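Notebook entry, Thursday, 09.40
Ikeck bench, Ultthorpe
Entered by J. Sutter; read by T. Yousafzai

Purpose: to bring the bench into line with the revised Dogar working rules before the next block of recordings.

1. Speed. The arm is limited to 151 mm/s whenever a person stands inside the floor line. The earlier figure of 400 applies only with the area clear. Both values are to be written on the run sheet before power is applied.

2. Stop button. The person holding it does nothing else – no typing, no resetting of objects. Jitendra Vishwakarma asked whether one person may cover two benches. The rule says no.

3. Cables. Runs across the table top are permitted outside the mat only. Slack near the base is to be checked at each change of shift.

4. Layout. Objects go back to their starting places between runs. Any change, however small, receives a new layout letter.

Outstanding: Esther Makokha to confirm whether the 2,000-run inspection covers the gripper pads. Rule 3 wording to be settled with Lesorano.

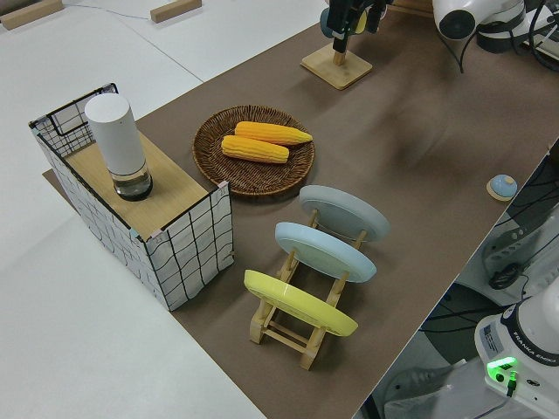
Layout C: box with shelf board, corn on wicker plate, three plates in rack.

Comments (2)

Shamim Jatoi: Please add who signs the run sheet when the shift changes midway.

Tariq Yousafzai: The incoming operator. I shall add it under 1.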